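The Refill Problem

Three pharmacies in one town, and still a line out the door on Monday

By the time Vernon Landry gets his coat off there are already people waiting. He has run the counter at Getia Pharmacy for most of his working life and he can tell you who's in line without looking up. The cough. The shoes. The one who always starts talking before the door shuts.

"They all want the same thing," he says. "They want to know why it isn't ready."

Fair question. Getia fills 167 prescriptions on a normal day. In January it was far more than that, every day, for weeks. Flu, new insurance cards, everybody's deductible starting over. Landry ate lunch standing up. Some days he didn't.

The town used to have more counters. Coetzee Drug, on the corner by the bank, closed when the owner retired and couldn't find a buyer. Its customers - 3000 of them, on paper - got a letter telling them where their files had gone. Plenty didn't open it. They turned up at Getia with an empty bottle and a look.

So what does a refill involve? More than you'd think. The doctor's office has to say yes. The insurer has to say yes, and it may say yes only on a certain day. The drug has to be on the shelf. Then someone counts, someone labels, someone checks. Any one of those can stall and from the customer's side of the counter they all look alike. A person in a white coat, typing. 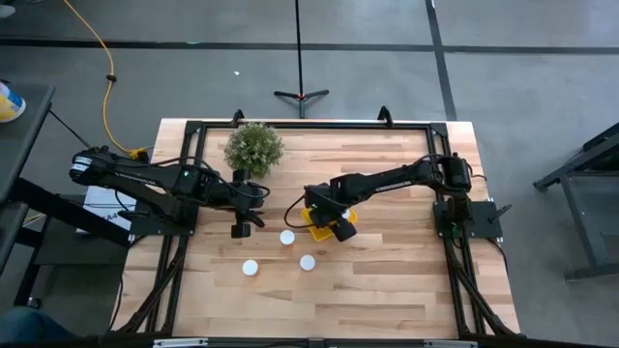

A butcher-block tabletop with a black arm mounted on either side.

Landry's biggest headache is timing. A patient on 6 medicines might have them come due on 6 different dates. Six trips. Or one trip and five phone calls. Pharmacists have a fix for this, called synchronization - you do a few short fills to line everything up, then it all comes due together. It works. It also takes an afternoon of phone calls per patient to set up, and the insurer may balk at the short fills.

He has signed up as many as he can. Older customers mostly, and a few parents with kids on daily meds. He would like to get to 1000. He laughs when he says it.

Over at Tikard, the chain store out by the highway, the answer has been text messages. Reply YES to refill. Customers like it until something goes wrong, and then there's no one to reply to. One woman I met in the parking lot had said YES four times. She was driving to Getia next.

The third pharmacy, Woltex, does mostly mail. Ninety days at a go, cheaper if your plan allows it. Good for blood pressure pills you've taken for ten years. Less good for an ear infection on a Friday night.
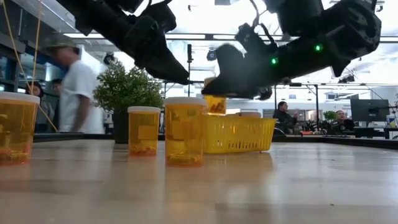
Then there is the stuff that piles up at home. Everyone has it, the drawer or the shelf or the shoebox. Old dose, new dose, something from a dental thing. Landry asks people to bring it all in once a year, every bottle, and go through it with him at the end of the counter. Half the time he finds two bottles of the same drug under two names, brand and generic, both being taken. "Thats the one that scares me," he says.

He held one of these sessions on Sun 27 March, with the shop otherwise closed. No appointments. Bring a bag. One man came with his late wife's medicines and wanted only to know how to get rid of them. They sat for a while. The disposal bin is by the front door, next to the greeting cards.

A few tips from him, since I asked. Call a week ahead, not the day you run out. Ask for the sync program by name. Keep one list in your wallet with doses on it, and cross things off when they stop. Use one pharmacy if you possibly can, even if it isn't his.

Mondays are still bad. Try Wednesday after two.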